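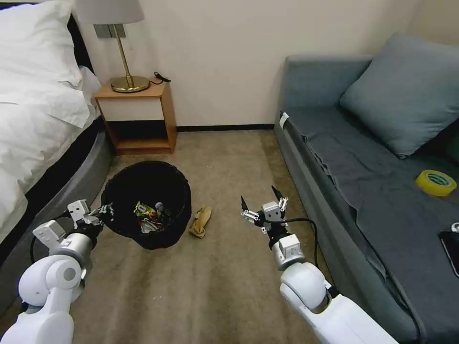
Figure 2. Lined wastebasket on beige carpet, with two white robotic arms.

4.2 Occupation and place in the Wemthorpe notices

The corpus has 3535 death notices, and in 2758 of them the family or the funeral home mentions at least one job that the dead person had. We expected that the job would stand near the end, after the list of relatives, as Gallagher found for the older parish notices. In our material it comes early. The most common order is birth, parents, move to the town, job, and only then marriage and children. Military service is a special case and we treat it separately in Section 4.3, because it often appears two times in the same notice, once in the life story and once in the information about the burial.

The way of naming the job changes with the number of years. When the person worked for one employer for a long period, the notice gives the name of the employer and the length of the work ("was with Stemwood for 18 years"), but very often it does not say what the person did there. When the person owned a shop or a small business, the name of the business is given in full, even if it closed a long time ago. Krasniqi suggests that such names work as a kind of address for the readers, who may remember the shop better than its owner. Our data agree with this idea, but they cannot prove it. The notices were written by many hands and we could interview only a small part of the families.

Moves between towns are mentioned with less detail than we supposed. The usual form gives the year and the town left behind, and the reason is missing. Heffernan and Konstantinidis read this silence as a sign of respect for private matters. We would be more careful. The funeral homes in Wemthorpe use a printed form for the first meeting with the family, and this form has a line for "moved here from" and no line for the reason. Of the two forms we were able to consult, the one from Adamczyk leaves a little more space, and the notices that come from it have also longer sentences in this part. It is possible that the paper form decides more about the text than the family does.

One more point concerns the verb. "Moved" is by far the normal choice, while "came" appears mostly in notices for persons born outside the country. Madigan coded the two verbs together in the Rinside study, and for this reason a direct comparison of our results with that study is difficult. We kept them apart. In the cases where a notice used both verbs, we coded the first one only, and the second was noted in the comment field.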